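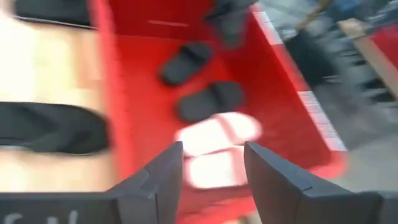
An open bin is the only kind people will use at the end of a swim, Adel Nasr wrote in reply to our April notice on footwear storage, and a lid would simply end up on the floor. The remark reflects the general view among staff at the Osley pool, and it guided the choice of product reviewed below.

29/05/2018
By the Equipment Desk, Rusasari Leisure Services
Print this page | E-mail this page

Review: Kivis Open Bin, Red (Item 2049)

The Kivis Open Bin was placed on trial at Osley for six weeks as a return point for loaned sandals. The pool keeps 200 pairs for visitors. They were previously returned to a set of Lombardi wire shelves, which remain in use at our other sites.

The bin is made of plastic and has no lid or dividers. Its opening is wide enough that sandals may be dropped in without bending far, and visitors required no instruction. The red color was selected because most of the loan stock is black, and dark footwear was often overlooked on the Lombardi shelves. Staff reported that a single sandal left at the bottom of the bin is now easily noticed when it is emptied. White slides also show well against it.

Sorting is the principal weakness. Pairs separate as soon as they are dropped in, and an attendant must match them again before they are put back on loan.

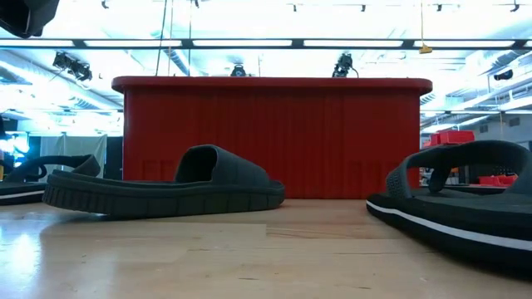

The work is slower where styles are mixed. Slides with a single wide strap and a grooved sole are quickly told apart from the thong styles with a white stripe along the sole, but left and right must still be matched by hand. We recommend that sites using both styles purchase two bins and label each one clearly. Sites with one style will find a single bin sufficient.

Cleaning was satisfactory. The interior was wiped down at closing with the usual disinfectant, and no staining was recorded during the trial. Sand collected in the corners and had to be brushed out before wiping.

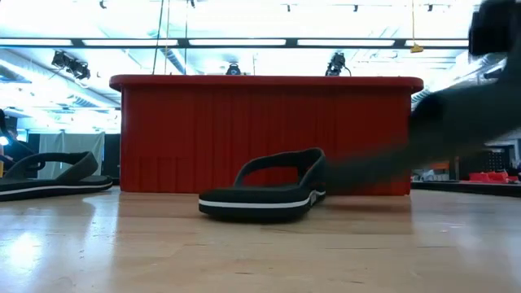 Attendants should also check the surrounding floor at each round, as sandals that miss the bin present a trip hazard. A position against a wall reduced the number of strays at Osley, although it did not remove the problem.

The Kivis bin is approved for purchase at sites with staffed loan counters. Unstaffed sites should retain the Lombardi shelves. Orders may be placed through the Equipment Desk, quoting the item number given above.

Last updated by the Equipment Desk on the date of publication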